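Harmless prank ideas for a family reunion in June?

Asked by Princess Policarpio

Hi everybody! We'll have up to 30 relatives at the lake and I'd love one gentle joke, nothing smelly or mean. My uncle still brings up the whoopee cushion, bless him.

2 answers

Lise Fehr
Swap the shoes! Everyone kicks theirs off at the door anyway, so put them all in one big bin and leave a polite note saying "Shoe check, please present ticket." Don't hand out any tickets, of course.
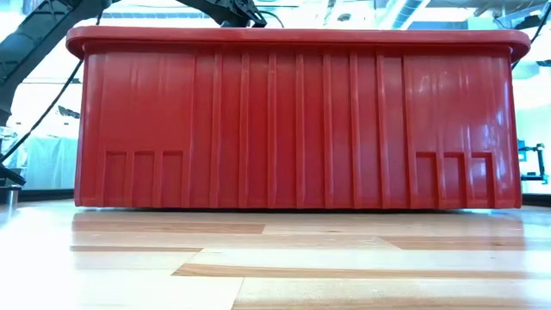
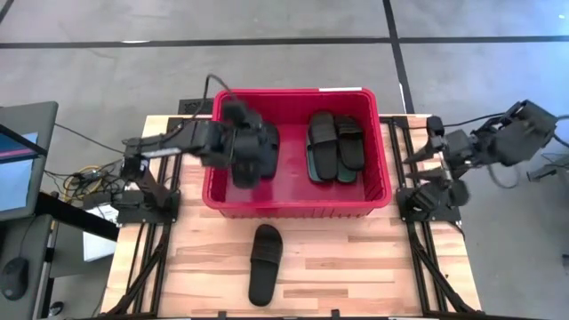

Colton Ross
googly eyes. pack of 200, stick them on everything in the fridge

Comment from Princess Policarpio
Oh, I love both of these, thank you so much! The eyes are going on Grandma's pickles first (she'll pretend to be cross).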